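Speaker notes: the benefit gig that paid for a river

By the Brarnareo Music History Circle
May
4 min read

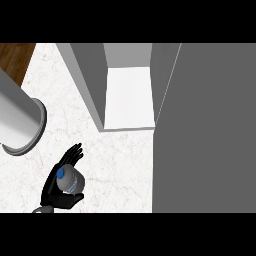 Pale marble floor beside a gray wall.

Okay, start slow, let people sit down. Say hi, thank Brarnareo for having me.

So I want to talk about benefit concerts, and one small one in particular, the Moges River show. You won't find it in the big rock books! I only know it because I bought a box of tapes at a yard sale in Avberg and one had the set list tucked inside.

(Play clip 1, the folk duo. Let it run through the second chorus.)

The mill upstream wanted to dump more dye in the water. Folks in Avberg were mad, and a few of them had guitars. They booked the grange hall, got nine acts to play for free, and sold 279 tickets. The fire rules said 161 people. You can guess how that went – they opened the doors and half the crowd listened from the parking lot.

Money part, keep it short. The door take paid for water tests and a bus to the state hearing. The permit got pulled four months later. Did the songs do that? I go back and forth. I think the bus did a lot of it, and the songs filled the bus.

(Clip 2, the Anemden Brass Band. Warn them it's loud.)

Ask who here has played a benefit, and for what. Then questions, and leave the tape box on the front table for anyone who wants to dig through it.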